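**1/** We've finished the first full write-up of the blur work at Flukura, so I'll put the short version in a thread. The question was simple. Does throwing away motion-blurred wrist camera images help or hurt a policy that learns from them?

**2/** Most pipelines I've used drop blurred images before training. The Plirnance loader does it by default, with a sharpness threshold somebody set years ago. I'd never seen a test of whether it was a good idea, and I'd left it on like everyone else.

**3/** The set is 1723 episodes, all recorded from the wrist, all on ordinary floors and benches. Cables, small metal fittings, cups, containers. We labelled every image sharp, soft or smeared. The labelling took longer than the training did.

**4/** Smeared means you lose the edges of the gripper itself. The fingertips still read as a row of light and dark, and a thin cable on the floor still has its shape, but the grain in the floor pulls out into streaks.
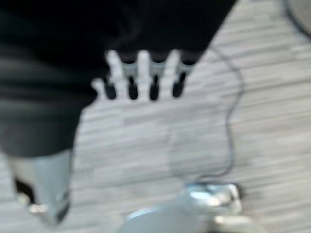 **5/** Three training runs, same seed list, same number of steps:

- everything kept
- smeared images dropped
- smeared images kept, but given a lower weight in the loss

**6/** We tested each one on cable pickup, 1000 trials per policy, on a floor that wasn't in the training set. Dropping the smeared images came out worst. Keeping everything was better. The lower weight landed between the two, closer to "everything" than I'd guessed.

**7/** Nearly all the extra failures were in the fast part of the approach. The policy trained on clean images hesitates there, then overshoots — it has hardly any examples of what its own camera gives it at that speed.

**8/** The filter also drops images unevenly. It removes the quick reaches and keeps the slow hovering at the end, so you change the behaviour in your data along with the picture quality. Plot speed against your sharpness score before you trust the threshold.

**9/** Limits. One arm, one camera, one family of tasks. We looked at 13 floor surfaces and the glossy ones were noisy enough that I wouldn't lean on them. Nothing in this says blur is good for placing or insertion. We haven't tested those.

**10/** A few people have asked about deblurring first. We tried the Cemeo model on a small subset. It invented finger edges in the wrong spot often enough that we stopped. Could be fine with a different model or a shorter exposure.

**11/** Labels and the trial log go up in July, once the file naming is sorted out. The labelling guide is four pages and could use another reader. If you've run the same comparison on your own arm, reply with your exposure time and top approach speed — those are the two numbers I'd like to line up against ours.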